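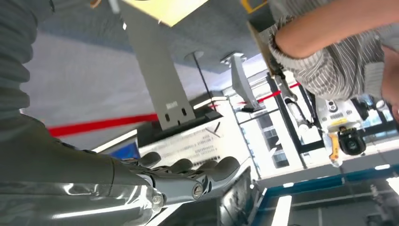
OPINION | MACHINES AT WORK

Please Let the Robot Be Bored

Posted 4/2/20

I have a soft spot for the word "demonstration." It suggests a stage, a bit of patter, maybe a scarf. In the business of teaching robots by example it means a person guiding an arm through some small chore, saving the recording, putting everything back and guiding the arm through it again. There is no scarf. By the second hour there is barely any patter.

At Andlow, where I have spent more of the winter than I planned to, the count in November stood at 1,529 saved examples of one chore: get the fingers over a part on the floor, close them, lift. A toddler would consider this beneath her. The learning system (the team calls it Prolar, and I have stopped asking why) considered it very hard, and said so by grabbing the carpet.

The usual response to a model that grabs the carpet is to feed it more. Everyone in this field has a number they believe in, and the number is always a little larger than the one they have. So the team pressed on to 2,143, and Prolar went on grabbing the carpet, now with real conviction.

What did they have 2,143 of? I sat and watched a long run of them, which I recommend to anyone with trouble sleeping. They were lovely. The part lay at the same friendly angle and the arm came down on the same line. Whoever was driving had gotten good at it, and you could see them getting good, and every bit of that skill was squeezing the variety out of the pile. We had the same example two thousand times, with different lighting when the sun moved.

I think most collection efforts go wrong right there, and I think it's a matter of manners. People are embarrassed to record themselves being clumsy. They come in a little off, wince, and hit delete. But a little off is where the robot is going to spend its whole career. If it has never seen anyone recover from a bad approach, it has no reason to suspect that recovery is available. 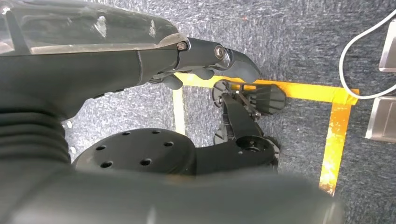
Fingers over the part, inside the yellow tape.

The tape deserves a word too. I like tape. Tape is cheap and it keeps a workspace honest. It also quietly tells every person who resets the task where a part "should" go, and people are obedient creatures. Nearly all the saved starts at Andlow sat in the same comfortable patch. The corners of the rectangle might as well have been in Ohio.

My proposal, which I've made at Andlow and again at Urnstead to polite nodding, is to stop paying attention to the total. Put it in a drawer. Keep a tally of starting positions, and another of the times something went wrong and the driver fixed it. Roll dice for the placement if you must. Ban the delete key for a week and see what you've been throwing away.

The objection is that messy examples teach messy habits. Sometimes they do. A driver who dithers for half a minute will give you a robot that dithers, and I've met that robot, and I wouldn't hire it. So label the dithering and weed some of it out later, with a cool head. Just don't leave the weeding to the person who did the dithering, ten seconds after doing it.

Andlow did try a small version. They set aside 37 deliberately awkward starts, spread over 3 sessions, and griped through all of them. I'm told another batch is planned, corners included. I've offered to bring the dice.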